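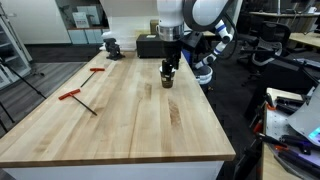
Workshop & Automation > Robot arms > Faults and stoppages

Gripper lets go of the cup after a protective stop

Posted by Clillell, Jul 13, 2019

We have two arms at one bench, run from separate controllers. The one I need help with has a black parallel gripper on it and picks up a small clear plastic cup of brown liquid, carries it along the bench and sets it down. The second arm works from the right-hand side and does a different job that doesn't matter much for this.

On Tuesday's build of the program everything ran fine for 72 cycles. Then the first arm went into a protective stop on the way down to the bench. I cleared the message, pressed enable, and the gripper opened by itself with the cup still a hand's width up. The liquid went across the worktop and over the edge. No one was hurt and nothing electrical got wet as far as I can tell, but I was standing right there with my hand going towards the cup.

Since then I have had the same stop 3 more times, always on the way down. The gripper opened on two of them and held on the other one. I can't see what was different.

What I have checked so far:

The flange bolts are tight. I went over them with the hex keys.
The gripper cable isn't pinched and the plug is pushed fully home.
The payload is set for the gripper and an empty cup. I didn't change it for a full one.
The grip force is low. If I turn it up the cup buckles and the liquid comes over the rim.

The log gives the stop as a force limit and says nothing at all about the gripper. Is this one fault or two? And can I keep running it while I look, if I stay back from the bench?

Kelechi Omoregie

Two faults, I would say, and the second is the one to worry about.

The stop first. Put your downward speed and your set-down height in a reply if you can. If the taught height is even slightly too low, the cup touches the bench before the arm thinks it has arrived, the arm keeps pushing and the force limit trips. A long worktop is rarely level from end to end. Teach the set-down point again with the cup in the gripper, at the exact spot you use, and slow the last part of the move right down. Correct the payload while you are there. A small cup of liquid doesn't weigh much, but with tight limits it all counts.

Now the gripper. Look at what your program does when it starts again after a stop. A lot of people put "open gripper" in the start-up lines so that every run begins from a known state. If your program goes back to the top after the stop is cleared, it will open the fingers wherever the arm happens to be. That would also fit with it holding on once. You may have resumed from the pause that time, and restarted the others.

The other possibility is the gripper losing its power when the arm does. Some grippers go back to an open position when the supply returns. You can test this with nothing in the fingers: close them, trip the stop by hand, enable again and watch.

As for running it in the meantime, I wouldn't. Take the liquid out and use a dry weight in the cup until you know why it opens. Find out too whether stopping one arm stops the other. With separate controllers it may well not, and you could be reaching in to rescue a cup with the second arm still moving. One emergency stop should take out both.

Niltach

Had this on ours. Turn the force limit up and it goes away.

Kelechi Omoregie

Please don't do that. The limit is there for whoever has their hand on the bench, and it wouldn't stop the gripper opening in any case.

Clillell

Thanks Kelechi. It was the start-up lines. "Open gripper" was on line 27 and I had been restarting from the top without thinking about it. The time it held I must have pressed resume. The program now asks me to confirm before the fingers move if they were closed when it stopped.

The set-down height was a little low as well. I have taught it again and halved the speed for the last bit. No stops today with a dry weight in the cup, though I haven't gone back to liquid.

You were right about the emergency stop. Mine only stops the one arm. Both are switched off until I have that wired properly, and I'll start a new thread if I get stuck on it.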